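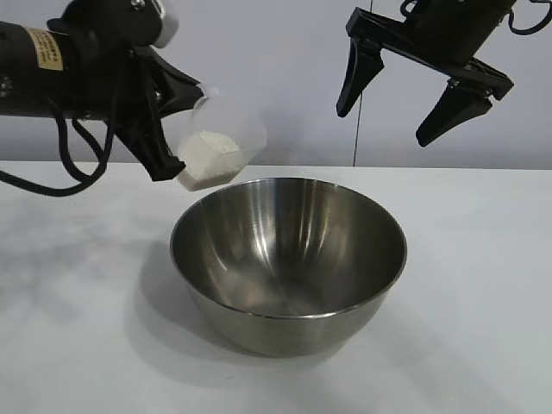 Udanix Mimberg Two-Arm Teaching Station

The Mimberg is a tabletop station for recording manipulation tasks by remote control or by hand guiding. An operator performs the task, the station logs it, and the recording is exported for policy training or direct replay. It is supplied as a complete bench unit with two follower arms, two leader arms, controller and recording software.

Teaching modes

Remote control. The operator moves the leader arms and the follower arms copy them joint for joint. Trigger travel on each leader handle sets the gripper opening. Either arm can be parked from the foot pedal while the other continues.

Hand guiding. The follower arms are placed in gravity compensation and moved directly. Use this mode for fixed approach points and short corrections. Contact forces recorded in this mode include the operator's hand and should be excluded from training data.

Pouring and transfer tasks

Dry goods are a common first task for new operators. Powder and grain behave differently at the same tilt angle: powder tends to hold and then release in a slump, grain starts earlier and runs steadily. Record them as separate tasks. The wrist view should be checked before the first take so that both the container and the receiving bowl stay visible at full tilt.
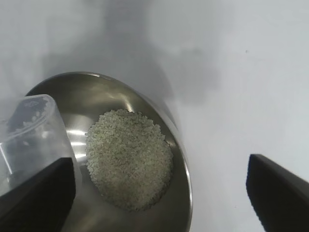
Wrist view, rice transfer: container held in the left finger, rice in the steel bowl.

Residue in the container is not detected by the station. If the end condition of the task depends on it, the operator marks the take as complete or incomplete with the pedal.

Specifications

Arms: 2 followers, 2 leaders
Gripper: two-finger, parallel, black polymer fingers
Maximum gripper opening: 70 mm
Recording rate: 20 Hz, joints and cameras on a common clock
Cameras: wrist and fixed workspace
Internal storage: 392 takes at default settings
Export: joint states, gripper position, video, operator marks

Setup notes

Mount on a rigid table with a plain matte surface. Re-zero the leaders after any power cycle. Leave slack in the arm cables for full wrist rotation and run a dry take through the complete motion before loading material.

Options

Mukel finger set, angled, for thin-walled cups
Dlamini pedal, three switches
Spare leader handle, left or right

Replacement fingers are sold in pairs. State the arm serial number when ordering.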